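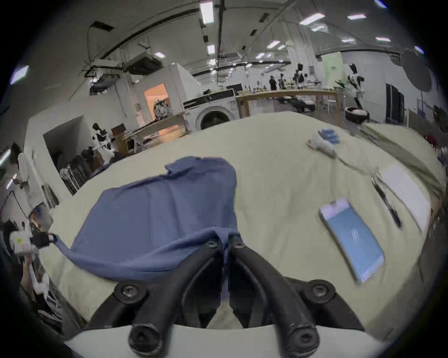 Fitted sheets are sold on a promise that they will stay where you put them, and I have stopped believing it. The Camia Deep Pocket set costs $77 for a queen, and the box says "wrinkle-free" in two places. The pale yellow-green sheet on the bed has soft ridges all over it, with a black strap clip over at the left edge, and that's how a sheet looks with help. I tested it with and without clips for 18 weeks, on two beds, and I'd like to talk you out of paying full price.

Start with the pocket. Camia says it fits mattresses up to 20 inches deep. My mattress plus topper comes to a little under 15, so the sheet should have gone on with room to spare, and it did. The trouble is where the spare room goes. All that extra cloth has to end up somewhere, and if the elastic doesn't pull it well under the mattress it works its way back up on top. By morning I had a slack patch under my hip and a pleat down by my feet.

The elastic runs all the way around, which is better than the kind stitched only into the corners. Out of the package it felt firm. After the first dozen washes it felt less firm, and one corner began to let go if I sat on the edge of the bed to put on socks. I wash warm and dry on low, as the tag says.

Which brings me to the clips. The Camia set doesn't come with any. A company called Skilarstead sells a pack of 4 straps, and Camia's own store page suggests them under "goes well with," so I bought a pack. I resent this a bit. A sheet that needs a second product to do its one job should be priced like it.

The Skilarstead straps are fine. Each is a length of elastic with a clip at both ends, and you run one across the underside of each corner. They do hold. The popped corner stopped popping. What they don't do is flatten the top, whatever the packaging shows. Pull them tight and the wrinkles fan out from the corners. Leave them loose and you're back where you started, with hardware. Changing the bed also takes longer, and you'll be doing part of it on your knees with one arm under a mattress.

As for the fabric, I have fewer complaints. It's a cotton and polyester mix, smooth, on the thin side, and it didn't pill during my test. The color has faded slightly where the sun reaches the foot of the bed. It sleeps cooler than the jersey set I had on before, though I tested through fall and into January, so I can't tell you how it does in July and I don't trust any review that guesses. The two pillowcases are good. They're long enough to tuck in, and they have a real flap.

I passed a second set to Joyce Muli, who has a plain 10-inch mattress with no topper. I thought a thinner mattress might be a fairer match for these sheets. It was worse. On hers the extra depth bunched underneath, and she said it felt like sleeping over a rolled towel. She gave it two weeks and went back to her old ones.

Themis Nikolaidis wrote in after my last bedding column to say that I was being too hard on deep pockets, that the answer is to buy one size down in depth and stretch it. I tried that with the Cellside Standard, which is rated for 16 inches. He has a point. It was a fight to get the last corner on, but the sheet stayed put with no straps at all and the top was noticeably flatter in the morning. The Cellside fabric is scratchier, and the set comes with only one pillowcase unless you pay more. I still kept it on the bed when the test was over.

I also looked at the Nuttall set, mostly because it has labels sewn in that say "top" and "side." It costs less than the Camia and behaves about the same. The labels are the best thing about it. One of mine came loose in the second wash.

Things I'd check before buying any of these:
Measure your mattress with the topper on, then pick the depth rating closest to it. Bigger is no safer.
Look for elastic all the way around.
Ignore "wrinkle-free." I haven't seen it be true of a bed that someone sleeps in.
Find out whether you can return an opened set. Camia gives store credit only.

Camia Deep Pocket, queen: two and a half stars out of five. Decent cloth, poor fit, too much money. If it drops under $50 and your bed is very tall, maybe.
Skilarstead straps: three stars. They hold corners.
Cellside Standard: three and a half, and bring your patience for the last corner.

Reviewed 24 January 2025. I paid for everything here myself.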